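16 December 2024
Fernport workshop, overhead unit, handle and rod checks

Started with the handle, as it was top of the list left over from July. The rod comes straight down out of the underside of the white housing, then bends off at an angle to the blue grip. Measured 379 mm from the housing to the bend with the steel tape, taken twice. The Cevard drawing has no figure for this length, so I penciled it on our copy.

Grip is 25 mm across at the open end. Pushed and twisted it by hand with the unit switched off. No turning on the rod that I could feel. There was some slack higher up where the rod goes into the housing, and I could hear a faint click when I pulled sideways. Did not open the housing to look. Needs two people and the tall steps.

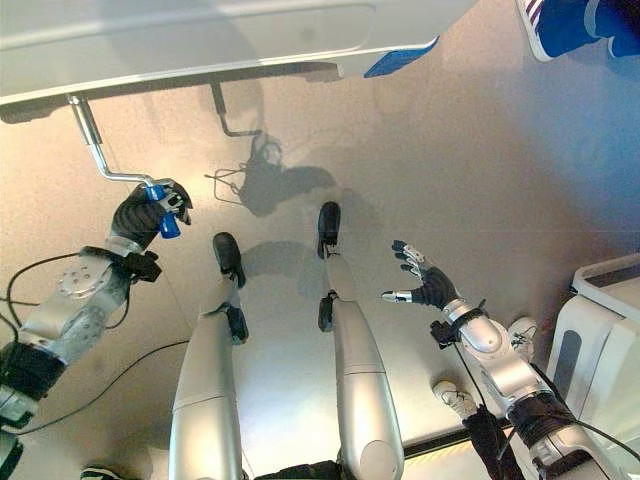 The second rod, the one farther back that bends into the short bracket, I left alone. It is hard to get a light on it. Next time take the clip lamp off the Parnidlow bench first and get a proper look at how the bracket is held. If the fixing is the same as on the front rod, we can order one set of parts for both.

Wiped down the rounded front edge with a damp cloth and a drop of dish soap. Do not use the solvent from the Bogdan kit on it. I tried that on a scrap of the same white plastic and it went dull in under a minute. Scrap is in the drawer with the note taped on.

Cables on the floor are still a nuisance. Want them in a cover strip, or at least run along the wall side. Over 3 m of strip left on the roll, should be enough for the worst stretch.

To do:
- open the housing and find the click
- light on the rear bracket, check fixing
- cover strip for the cables
- ask Cevard for the missing length, compare with ours
- put the steel tape back in the right drawer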